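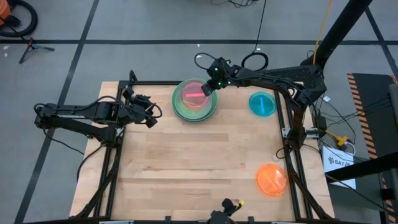
# Why Does Wood Have Stripes?

Go find something made of wood and put your nose right up to it. I'll wait! A chopping board is good, or a chair leg, or the old ruler at the bottom of your backpack. See the lines? Grown-ups call those lines the grain, and they're a bit like a tree's diary.

A tree grows in two directions at once. The tips of the branches stretch up and out, and the trunk gets fatter. The fattening happens in a very thin layer just under the bark called the cambium (say it KAM-bee-um). Every year it makes a new coat of wood and wraps it around last year's coat, like pulling a sweater on over another sweater.

In spring there's usually plenty of water, so the tree grows fast and makes pale wood. Later in the summer it slows down, and in lots of trees that wood comes out darker and tighter. One pale band plus one dark band makes one year. In winter, in cold places, the tree takes a rest.

When I was small my neighbor, Mrs. Dubey, had a stump by her back gate in Plandcombe, and she let me count it with a pin so I wouldn't lose my place. I got 57 rings! (My brother got 20 and then went in for lunch.) There was one really skinny ring near the outside, and she told me it was the dry summer of 2011. Thirsty trees can't grow much, so they leave a thin line.

## So where do the stripes come from?

Rings are round, but boards have long lines. How come?

Try it with a rolled-up pancake, the kind with jam inside. Cut straight across and you get a swirl. Cut it the long way and you get stripes. It's the same pancake, you've just opened it a different way! A sawmill mostly cuts logs the long way, so the rings turn into stripes, and sometimes into big wavy shapes that look like mountains on a map.

Some boards look extra stripy because they're really lots of narrow strips glued side by side. Each strip can come from a different part of a tree, or from a different tree altogether, so one is creamy and the next is more like toast.

And knots? Those brown circles are where a branch used to start. The trunk kept growing and swallowed the bottom of it.

## Your turn

Lay some thin paper over a bit of bare, rough wood and rub it gently with the side of a crayon. My best one came from a fence post, and it's still on my fridge.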